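Home Forums > Laundry, Bedding and Linens > Washing whites with baking soda, borax or nothing?

Washing whites: do I need a booster at all?

13 replies

ekene_a
Started this topic on May 28, 2023

I do two loads of whites a week, mostly undershirts, long-sleeved shirts and pillowcases. For years I put in a scoop of oxygen bleach powder with every load. In April I ran out and didn't replace it, and now I can't tell whether the whites look worse or whether I'm looking harder.

My setup: front loader, city water, regular powder detergent. I wash at the hot setting with the extra rinse off. Water report for my area says hardness is 71, which I think is on the soft side. Dryer on medium, shirts come out a little damp and I lay them on the bed to finish.

Questions:
Does a booster do anything if the detergent already has bleach in it?
Is borax different from washing soda in practice?
Has anyone gone without and regretted it?

titi_idahosa
If the detergent is a powder and the box says it has bleach (look for sodium percarbonate on the ingredients), then you are already using a booster. Adding a scoop gives you more of the same thing. It helps on a stained load. On a load that is only sweaty, I don't see a difference.

If the detergent is liquid, there is no oxygen bleach in it. It doesn't keep in liquid. That's when a separate scoop makes sense.

Juliancuesta
Disagree with part of that. A lot of powders sold here have very little percarbonate in them. It's on the list but well down. I use a scoop every time and my shirts are six years old and still white.

titi_idahosa
Six years with the scoop doesn't tell us what six years without it would look like.

Juliancuesta
Fair, but my brother buys the same shirts and doesn't use it, and his are gray. Same store, same size even.

titi_idahosa
Same machine? Same water? Same amount of detergent?

Juliancuesta
No to all three. I still think it counts for something.

Binta C
Borax and washing soda are different. Washing soda is a lot more alkaline. It softens water and helps with grease and body oil. Borax is milder. With water at 71 you don't need either one for softening. I'm at 368 out here on a well and I can't wash anything without a softener in the drum, so I've tried all of them.

What I ended up with:
Washing soda, half a cup, in every load of whites and towels.
Oxygen bleach only when there is something to get out.
No borax. I had a box for two years and it went hard in the cupboard.

ekene_a
Thanks. It's a powder and percarbonate is third on the list, so I guess I've been doubling it up. Is there any harm in that, apart from the money?

Binta C
Wear on elastic, maybe. Waistbands and ribbed cuffs went first on mine, but those are also the parts that get pulled the most, so I wouldn't blame the powder for certain.

nneka.edet
I ran a small laundry at a guest house for eleven years, so I'll put down what we did. We had sheets, towels, and the staff's white long-sleeved tops. The owner bought a powder called Halus in big sacks and later changed to Wendden. I never saw a difference between the two and I was the one folding it all.

Things that made a difference for us, in the order I'd try them:

1. Load size. The drum should be two thirds full at the most when dry. Whites packed tight come out gray because the soil has nowhere to go. We had new staff who stuffed the machine to save a cycle and I could pick out their loads on the shelf.

2. Enough detergent. People have been told for years that they use too much. Some do. A lot of people with gray whites use too little. Measure it with the cup, for the actual size of the load.

3. Sorting. White means white. A cream towel or a pale gray sock is a color. The change is very slow and you won't notice it until you buy a new shirt and put it next to an old one.

4. Check each piece before it goes in and again before the dryer. Spread it out flat on something that isn't white, a colored sheet is fine, and look at the collar, the underarms and the ribbing. A mark you can't find against a white sheet shows up fast against yellow or blue. If there's still a mark after the wash, don't dry it. Treat it and wash it again.

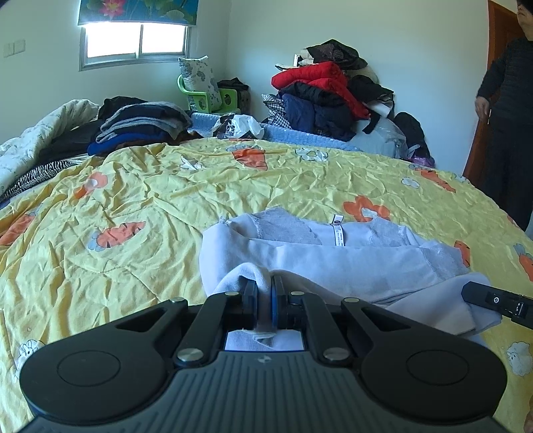
5. Soak before you boost. If something is already gray, a scoop in a one-hour cycle won't fix it. Fill a tub with the hottest water the label allows, add the oxygen bleach, put the shirts in and leave them overnight. Then wash as normal. I'd do that twice a year and skip the scoop the rest of the time.

6. Rinse. Turn your extra rinse on for a month and see. Leftover detergent holds on to dirt and makes cotton stiff.

Chlorine bleach I kept for cotton dishcloths. It turned the tops yellow because there was some stretch in the fabric.

ekene_a
This is very useful. I do fill the drum more than that. I also didn't know the extra rinse mattered with soft water. I'd have guessed it was for hard water.

Binta C
Soft water is harder to rinse, if anything. The suds stay around. With my water they're gone in a minute, along with most of the cleaning.

Juliancuesta
I don't agree with number 2. Every machine repair person I've dealt with has said people use too much. I had a Clurkus front loader with a gasket full of sludge and the man pulled out a handful of gray paste and told me to cut my detergent in half. I did and the smell went away.

nneka.edet
I believe you. Were you washing on cold?

Juliancuesta
Mostly cold, yes.

nneka.edet
Then I would look at that first. Powder doesn't always dissolve on cold and short cycles, and body oil doesn't come off well either. Both of them end up in the gasket. We washed whites at hot with a full dose and wiped the seal down at the end of the day. The machines were old and they didn't smell.

Juliancuesta
Hot water costs more than powder where I am. I worked it out once. I'm not going to run every load on hot for the sake of undershirts.

titi_idahosa
You could do just the whites on hot and leave the rest on cold. That's what I do. Colors don't show the oil the same way.

nwankwo_fan
Has anyone used the Nwankwo bluing liquid? My aunt puts a few drops in the final rinse and her tablecloths are very bright.

Binta C
Bluing doesn't clean anything. It adds a trace of blue so the yellow is less visible. It does work for that. Dilute it in a jug of water first or you'll get spots, and the spots are hard to remove. Don't put it in the same drawer as the detergent.

titi_idahosa
Most detergents already have a brightener in them which does a similar job. I wouldn't bother unless it's old cotton or linen that has yellowed in storage.

nwankwo_fan
It's tablecloths mostly, and a christening gown that was my mother's. I won't try it on the gown then.

nneka.edet
For the gown, soak it in plain cool water first and change the water until it stays clear. It can take a day or more. Leave out the bluing and don't use bleach until you know what the lace is made of. If it's silk, oxygen bleach will damage it. If you aren't sure, take it to someone who handles old textiles.

ekene_a
Reporting back after three weeks. What I changed: smaller loads, extra rinse on, full dose by the cup, no scoop. I did one overnight soak at the start with the older shirts.

The soak made the biggest difference. I poured out water the color of weak tea, and those shirts had been "clean" in the drawer. Two of them still have a yellow line at the collar and I think that's permanent. The pillowcases look new.

The smaller loads mean I'm running three a week instead of two, so I'm not sure I've saved anything by dropping the booster. The box was lasting me two months.

Juliancuesta
So you stopped using oxygen bleach and the thing that worked best was oxygen bleach.

titi_idahosa
In a soak, overnight. He was adding it to every wash before that and they were still coming out dingy.

Juliancuesta
He said he couldn't tell if they were dingy.

ekene_a
I can tell now. I bought one new shirt to compare and put it beside an unsoaked one. The old one was well off white.

Binta C
For the collar line, try dish soap rubbed in dry, before any water touches it. Leave it for half an hour and wash on hot. If it's deodorant buildup at the underarms that won't help much, and white vinegar on its own does a bit better. Don't mix the vinegar with anything that has bleach in it.

ekene_a
Will try the dish soap on one shirt and leave the other as it is. The load is going in tomorrow morning.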